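Operating Rules for Hand-Held Gripper Data Collection
Final project report, Robotics Practice course
Project group Esovska

1. Background

Our group was asked to write a set of working rules for the course lab, where students collect demonstrations of household tasks with a hand-held gripper. The demonstrations are later used to train a robot arm. Before this project there was one page of instructions taped to the wall, and it covered only charging and storage. Every group worked in its own way, so recordings from different groups could not be combined.

The goal was a rule set short enough to be read before a session and strict enough that two groups would get comparable recordings. We did not try to improve the gripper or the training software.

2. How we worked

In the first half of the project we watched 30 recordings left by earlier groups and wrote down every problem that would make a recording hard to use. In the second half we wrote draft rules, tried them during our own sessions, and changed the ones that did not hold up. The final version has 8 rules. We tested it on a put-away task with small bathroom and household items and an open cabinet.

We looked at general safety standards for industrial robots, but most of what they say is meant for powered machines in a work cell. A tool held in a person's hand is a different case. We kept two ideas from them: define the work area before starting, and do not change the setup while work is in progress.

3. The rules

Rule 1. Mark the work area. Everything the task needs has to be inside it before recording starts. The cabinet stays in the same place for the whole session.

Rule 2. Open doors fully before recording, unless opening the door is the task. In the old recordings, half-open doors were bumped with the gripper or moved by hand partway through.

Rule 3. Check both finger markers. They must be clean, flat and in view of the camera. A marker with a lifted corner is replaced before the session. Do not press it back down.

Rule 4. Check the finger pads for tears and dust. Wipe them with a dry cloth. If one pad is worn, change both.

Rule 5. Grip soft packaging by its sides and close only until it holds. Tubes are carried upright, with the fingers level on both sides. Pause before moving toward the shelf.

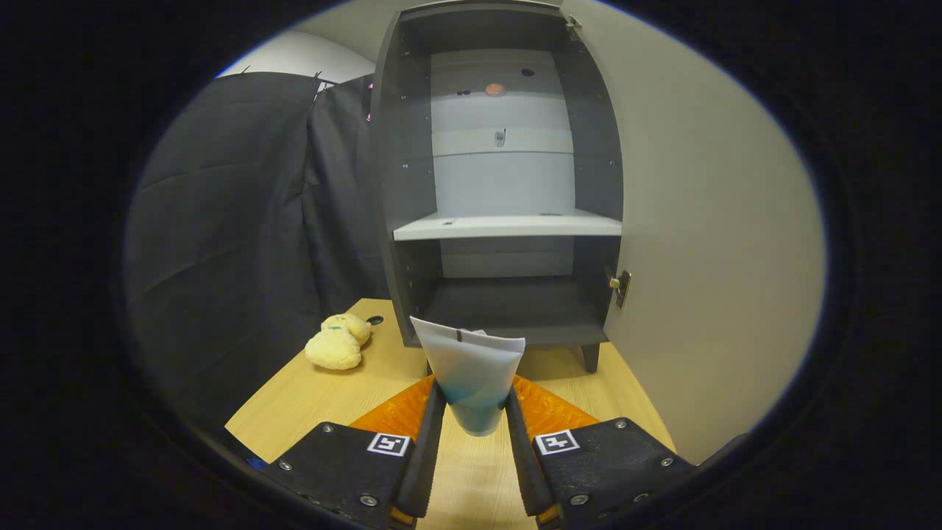
Rule 6. Keep the free hand out of the work area. If an item falls, stop the recording and set it up again. Do not pick the item up and continue.

Rule 7. Begin and end every recording with the gripper still. We settled on holding it in place while silently counting to two.

Rule 8. Write the log line right after each recording. It lists the item, the target place, and whether the attempt is to be kept. A failed attempt is logged as failed and is never deleted.

4. Results

We recorded 400 attempts under the final rules. Two members of the group then went through a sample of 50 separately and marked which ones they would accept. They disagreed on very few, and nearly all of those were about Rule 7, where the pause at the end was too short.

Rule 6 was the hardest to follow. People reach for a falling object without thinking. We tried a version that allowed the free hand to steady the cabinet, but it led to arguments about what counted as steadying, so we took it out.

Rule 8 took more time than we planned. Our first log form had too many fields and people filled them in from memory at the end of the session. The current form fits on one line per attempt. Log files are named by item and session number and go into the shared folder called Clellent.

5. Limits

All the sessions were done by members of our own group, who knew the rules because they wrote them. A group seeing them for the first time may read some of them differently. Rule 5 is the one most likely to cause trouble, as "only until it holds" depends on the person's hand. We considered giving a finger opening in millimeters for each item, but the same tube changes thickness as it is used up.

The rules also say nothing about glass, liquids in open containers, or anything heavier than one hand can hold comfortably. These items should stay out of sessions until someone has written rules for them.

6. Recommendations

The course should replace the wall page with the 8 rules and keep the charging and storage notes on the back. New groups should do one practice session that is checked by another group before their recordings are accepted. We also suggest that the rules be reviewed each June, when the equipment is inspected, and that changes be dated so that older recordings can be matched to the version they were made under.

The printed rule sheet and a blank log form are attached as Appendix A and Appendix B.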